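The bus to Skolgate left at 12 and Ankit Rana was on it, with a coat he didn't need and a ticket that had cost him 1,455 in the local money. He had wanted the coast road. The driver took the inland one, through Ferkus, where two women got on with a crate of lemons and sat behind him.

"You'll want the Iglesias," one of them said, leaning over. "Everyone stays at the Iglesias."

He said he had booked a room at the Takitow. She passed him a lemon and said nothing more.

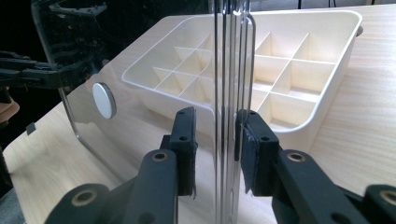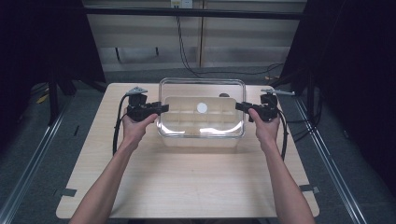

They came over the last hill after 40 minutes and the sea was there, grey and flat. The Takitow was shut for the winter – a note on the door gave a number, and the number rang out. Ankit walked back along the front with his bag. At the Iglesias a boy was sweeping the step.

"One night?" the boy asked.

"Two," said Ankit, and put the lemon on the desk while he looked for his passport.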